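Subject: Re: [kitchen-refit] Dishwasher drain hose, high loop or air gap?
From: Neville Lockwood

Ekaette Nwankwo wrote:
> The Bunting manual asks for a high loop. Our inspector wants
> an air gap. Do I need both? The hose is 59 inches end to end
> and I would like to avoid splicing it.

The inspector wins. An air gap meets the intent of the loop, so you can skip the loop unless the manual asks for both. Check the install sheet – the user guide leaves this out. 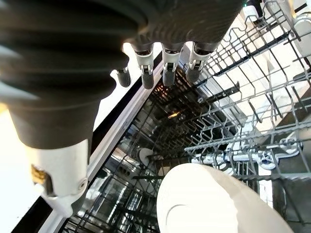
On hose length, measure the route along the cabinet wall, then add slack for pulling the machine out. If 59 inches falls short, buy the longer one-piece hose. I paid 239 for a Skakero kit years ago and used only the hose and two clamps.

Gareth asked off-list about hole placement. Put the air gap behind the faucet, higher than the flood rim of the sink. Drill stone wet, at low speed, and back the cut with scrap.
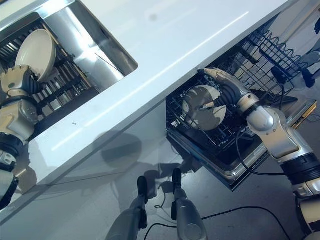 Plate in the sink rack, set into a white countertop.

Run a full drain cycle before closing the cabinet. Water at the air gap cap usually means a kink or a plug left in the disposer inlet.

Neville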